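Unit 4 handout: Laying out a work surface
Ravar Short Courses, module 212
Last updated: November

4.1 The back row

Items that stay put during a task go along the far side of the table, side by side. Tall items may stand next to low ones, provided that no item hides another from the front. Utensils are stored upright in a cup, heads up. A shallow tub is set with its long axis front to back - it takes less width that way.

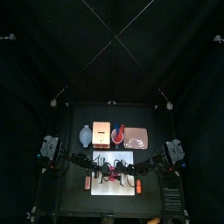 Leave 30 mm between neighbours in the row. The Stakis method allows less, but it assumes square-sided containers.

4.2 The working area

The front centre is kept for the item being handled. A white mat marks the area and gives contrast on a dark table. Small blocks may stand to either side of it, left and right.

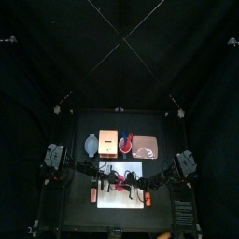

Measure the clear area before the exercise and enter it on sheet 3551. For tables under 800 mm deep, use the Zudine spacing table (appendix B) and shorten the mat, not the back row.

Exercise: draw a plan of your own table to scale and mark both zones.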